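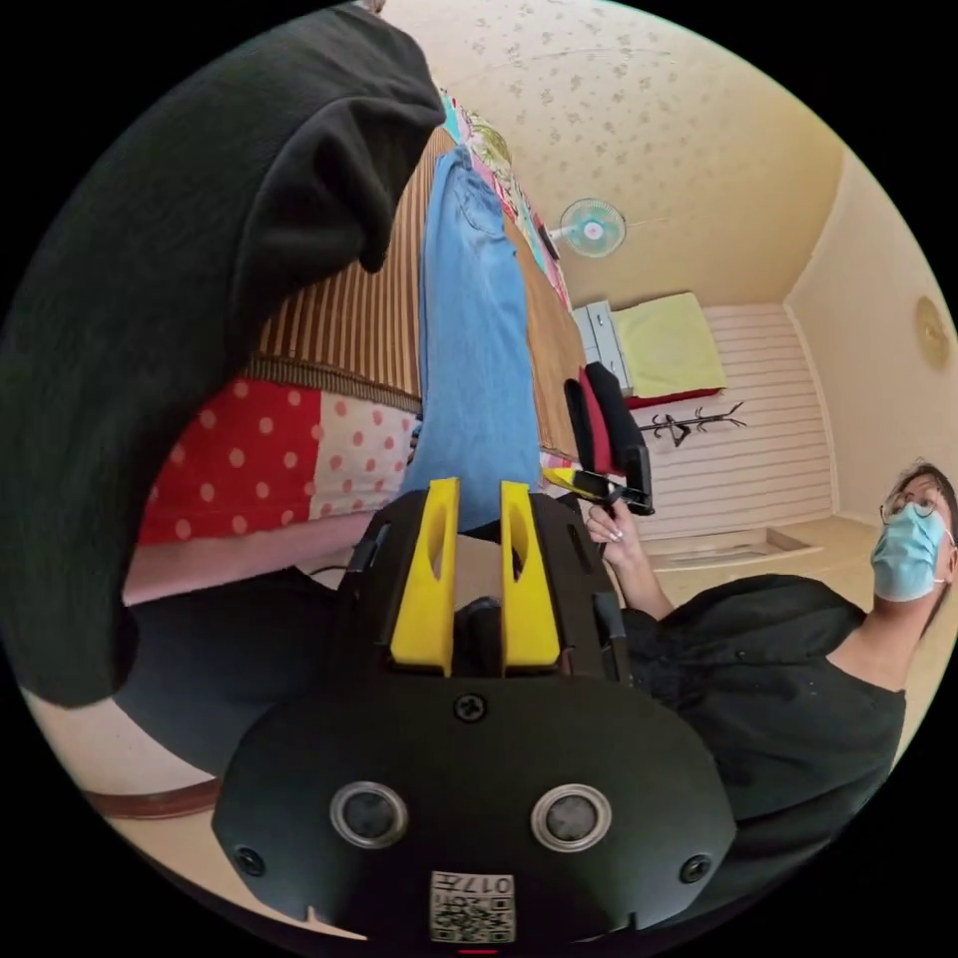
Figure 4. Light blue jeans laid lengthwise on a striped bamboo-style mat, with a polka-dot sheet along the lower side of the bed.

4.2 The bed as a folding surface

In the Gruvari study we followed how clothes are sorted and folded at home, in seven households of the Oltedell district. When we planned the study in July, we expected that most of the folding would be done at a table. During the visits we found that the bed was used much more often. It is wide, it is near to the place where the clothes are kept, and a person can put down a long garment there without moving other things first. For this reason we give the bed its own section, and we treat the table only in short in Section 4.4.

A bed is seldom one surface. In Figure 4 the jeans rest on a striped mat, and next to the mat there is a red sheet with white dots. Beyond the waistband a narrow strip of patterned cloth lies bunched along the far edge. Each of these layers has a different effect on the work. A garment slides easily on a smooth mat, and this is useful when the legs of trousers must be pulled straight. On a soft sheet the same garment stays where it is put, but the sheet itself moves and makes creases under it. Several participants told us that they choose the mat for heavy clothes and the sheet or blanket for light ones. Others had no such preference and used the place that was free.

Jeans were the garment which the participants named most often as "easy but slow". The cloth is stiff and keeps a fold well. On the other side, the waistband is thicker than the legs, and the seams at the inside do not lie flat when one leg is put over the other. We recorded the folding of jeans with the Skostance scheme, which divides the work into laying out, joining the legs, and shortening. In the first of these parts the direction of the garment matters. When the jeans are laid lengthwise, with the waistband far from the person, the hems come near to the hands and the legs can be joined from the bottom. When the waistband is near, most people join the legs from the top and then must reach over the bed to correct the hems.

The correction of the hems took more time than we had expected. A hem is a small part of the garment, but it is made of several layers of cloth and it turns outward after washing. If it is not pulled into line before the shortening, the error becomes larger with each fold, and the finished packet leans to one side in the drawer. Participants solved this in two ways. Some took the hem and lifted it, so that the weight of the cloth straightened the leg. The others left the leg on the bed and pressed along the seam with the flat hand. In our coding these are called "lift" and "press", and they may both appear in the same fold.

The edge of the mat also deserves a note. A woven mat with slats bends in one direction only, and when it is partly rolled it gives a raised border to the working area. A garment that passes over such a border does not lie flat. In the picture at the end of this section, the stitched hem and the folded cloth hang over the rolled mat, while the pastel blanket with its red dots lies lower. We coded this kind of position as "over edge" and kept it apart from "flat", although the Mazandarani checklist, from which we took our first categories, puts both under one name. The separation was useful to us in the analysis of creases, because an edge under the cloth can leave a line across the leg.

Finally, clothes that hang near the bed were counted as a part of the working area when they were within the reach of an arm. They make the free space smaller, and they can touch the garment which is being folded. We did not ask any participant to remove them. The same rule was used for blankets, cushions and other bedding, and the full list of these objects is given in the appendix.

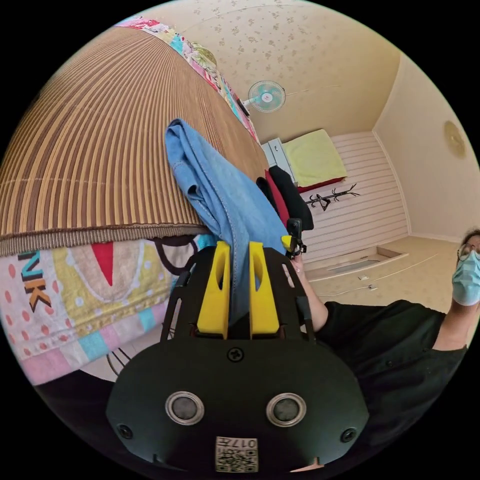
4.3 Selection of garments

The analysis includes 100 garments. Socks and underwear were left out at the wish of two households, and we then left them out for all. Garments that were only hung and not folded are reported separately.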